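Cleltville Grappling and Mixed Martial Arts Club
Minutes of the ordinary meeting

Present: eleven members, one of them under the impression that the beginners' class was on. He stayed for most of it, and his vote on item 4 was allowed to stand.

Apologies: the usual, plus the strength coach, who had a wedding.

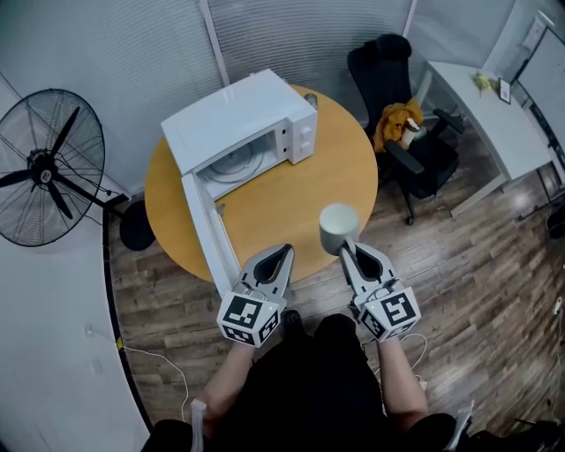 CLELTVILLE, 21st August

1. Minutes of the last meeting

Approved with one correction. The February minutes recorded that the secretary "lost his temper" under any other business. The secretary asked that this be changed to "raised a point." The chair asked whether the point had been raised at high volume. It was left at "raised a point, loudly."

2. Matters arising

The heavy bag that came down in February has been rehung on a new bracket. The old bracket is still in the lost property box. It is not lost, and the chair would like whoever put it there to take it out.

The letter to Sesthorpe about the double-booked referee has had a reply. Sesthorpe says the referee double-booked himself. The referee has been asked for his view and has double-booked that as well.

3. Money

Balance at the bank stands at $772. Mat rent at Predby is paid through the end of the month. Eight members are behind on dues, two of whom were in the room and studied the floor while the item was read. The chair declined to name them, then looked at both of them for some time.

It was asked whether the club could afford a second set of shin guards in large. It can, if it doesn't buy the headgear. It was asked whether it could afford the headgear. Same answer, the other way around. Headgear won, 7 votes to 3, with one abstention from a member who says he has never needed it and who then asked to have the question repeated.

4. The Predby amateur card

Long item. Predby has offered us four bouts on its fall card, down from six last year. Their matchmaker says this reflects the strength of our roster. The chair took that as an insult. The head coach took it as arithmetic, given that two of last year's six didn't make weight and one didn't make the building.

Weigh-ins will be on the morning of the show, as before. The coach asked that nobody try to cut more than they have practiced cutting. He repeated this while facing the lightweight end of the table. One member described a method involving a car heater, two sweatshirts and a long drive. The meeting resolved that this method is not to be used, and that it should be minuted that it was resolved.

The question of who gets the four places was put off twice and then taken anyway. Agreed: the coach picks, on the basis of attendance since spring and the last two sparring nights. Anyone who disagrees may say so in writing. The secretary would prefer that they write legibly, and sign it this time.

Rounds will be three of three minutes. Head strikes on the ground are not allowed under Predby's amateur rules. A member wanted to know if this included elbows. It includes elbows. He wanted to know if it included elbows from the bottom. The coach said it included every elbow he owned.

5. Medical forms

The card needs bloodwork and a physical from every fighter, in hand 30 days ahead. Last year we got them in with an afternoon to spare, and the secretary has asked not to be put through that again. Forms are on the club page and also on the wall by the scales. A form with a coffee ring over the doctor's signature was returned by Predby last time and will be returned again.

After any knockout or stoppage from strikes, the suspension period stands, in the gym as well as in the cage. "Light" sparring is sparring. Carried without a vote, after a silence. 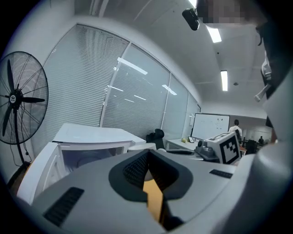 The coach added that corners are also to know the rule, because last year it was a corner who offered to hold pads for a man suspended the night before. Corner licenses need renewing too. Three people believe theirs is current. One of them is right.

6. The Arumugam Cup

Our turn to host the in-house grappling tournament and hand out the Arumugam Cup, provided that Sesthorpe gives it back. They won it fairly and have had it since. Their last message called it "safe," a word the meeting did not find reassuring.

Format to be submission only, ten-minute matches, with a referee's decision if time runs out. There was a proposal for points. There is always a proposal for points. It fell, as it does every year, and the proposer was thanked for his persistence and asked to run the score table.

Heel hooks: brown belt and above. A blue belt asked if an exception could be made. No.

7. Mats and hygiene

Shoes off the mats – this includes people who are only crossing to get their water bottle. Rash guards are to be washed between sessions. The coach said he could tell, and the meeting accepted that he could.

Anybody with a rash that might be ringworm is to stay home until it has been looked at by a doctor. The opinion of a training partner doesn't count, even one who has had it a lot.

8. Any other business

A member asked about walkout music. Predby allows thirty seconds and reserves the right to cut it off. Last year's choice was mentioned. The member responsible said he stood by it.

A request for club T-shirts was held over until dues are in.

Next meeting: same room, after the medical deadline. Bring your form if you haven't sent it, and your excuse if you haven't got one.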